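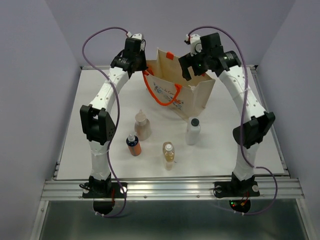
Both arms on the rail, bag and bottles set out.

fmoriarty
Progress on the two-arm build in my garage. Both arms are on the aluminum rail now, one at each end, and the purple cables run outside the joints and clip on below the rail. I kept them long on purpose. The first set was 252 mm shorter and pulled tight whenever the elbow opened.

The plan is packing: bottles into the canvas bag. I'm stuck on whether to hold the bag open with one arm or put a wire hoop in the rim. Opinions welcome.

Gikovier
Hoop. You lose half your machine if one arm does nothing but hold cloth.

jwuyts
I disagree. A hoop works for that one bag and then you own a bag-with-hoop machine. Let the left arm hold the rim. It's slower, but you can swap the bag.

Gikovier
Slower and it drops the rim every time the other arm bumps it. I did this in August with paper sacks and gave up.

jwuyts
Paper sacks tear. Canvas doesn't.

Frans H.
What are you doing about that rope handle? It hangs right down the front. Mine caught a fingertip on something like that and pulled the whole thing over. I'd tie it back before worrying about hoops.

fmoriarty
Fair point about the rope. I'll try a clip.

On the cameras, since Frans asked by message: the wrist view is what I use for the last bit of the approach. It's fine for lining up the fingers with something small, but pale things wash out under my light. 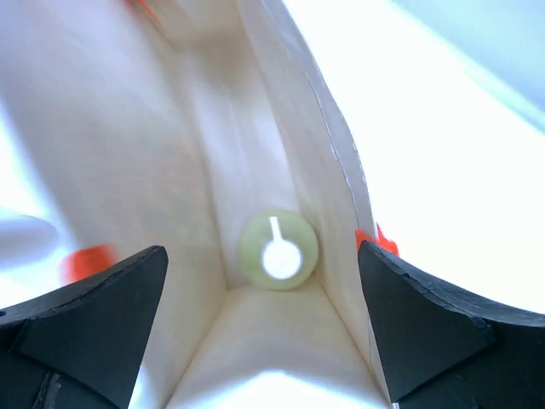

I've turned the exposure down twice and don't want to go much lower, or the dark fingers disappear into the shadows. Next step is a diffuser over the light.

Peiyu
Diffuser first, yes. I'd lock the white balance too. Mine drifted all evening until I did.

Gikovier
Or paint the walls darker. Pale walls and a white table are bouncing light everywhere.

fmoriarty
Not repainting. It took me two weekends to get those panels in.

tgalang
Are the cables really OK like that? The loops look big enough to catch on the other arm when they cross.

fmoriarty
They loop outward, away from the middle. No snags so far, but I haven't run them crossed at full speed.

Frans H.
Run it crossed before you add the hoop.

jwuyts
There is no hoop.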